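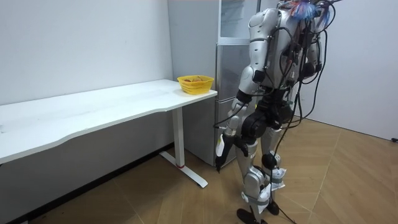

How long does a sourdough starter keep if you leave it alone?

In the fridge, a couple of weeks without any trouble, and often a good deal longer. Ntombi Magagula once left hers for most of a winter. "There was a grey liquid on top and it smelled like nail varnish," she says. "I poured that off, kept a spoonful from the bottom and fed it twice a day. It took 4 days before it would lift a loaf."

Magagula has baked for the market in Trasdale for 12 years, first from her own kitchen and now from a rented unit behind the Schmieder hardware shop. She sells out most mornings by eleven. Her plain white loaf has hardly changed in that time, apart from the flour, which she now buys from a mill at Lesumberg.

"The old flour was fine until they changed something," she says. "The dough went slack and I couldn't get it to hold. I blamed myself for a month. Then Theda Kröger, who has the cheese stall, told me her bread had gone the same way."

She feeds her starter with equal weights of flour and water, and keeps it at room temperature only when she is baking every day. People at home, she thinks, throw far too much of it away. "You don't need a big jar. Keep a little, feed it the night before, and build up what you need for the recipe."

Asked about rye, she is less relaxed. Rye ferments quickly and the dough is sticky, and beginners tend to add more flour until the loaf is like a brick. Her advice is to use a tin and wet hands, and leave the loaf a full day before cutting it. She learned this from Hannelore Kramer, whose bakery in Trerkel she worked in for two summers.

"Hannelore wouldn't let me write anything down," she says. "She said I should know by the feel. I wrote it down anyway, on the bus."

Her own notes are all in grams. A small loaf takes 400 grams of flour, and she proves it overnight in the fridge - longer in cold weather, when the dough goes in cooler to begin with. The oven is as hot as it will go for the first part of the bake, with the lid on the pot.

She put her prices up in May and lost a few regulars, though most of them have come back. There are no plans for a shop. "I'd have to be there in the afternoons," she says. "I'm in bed by eight."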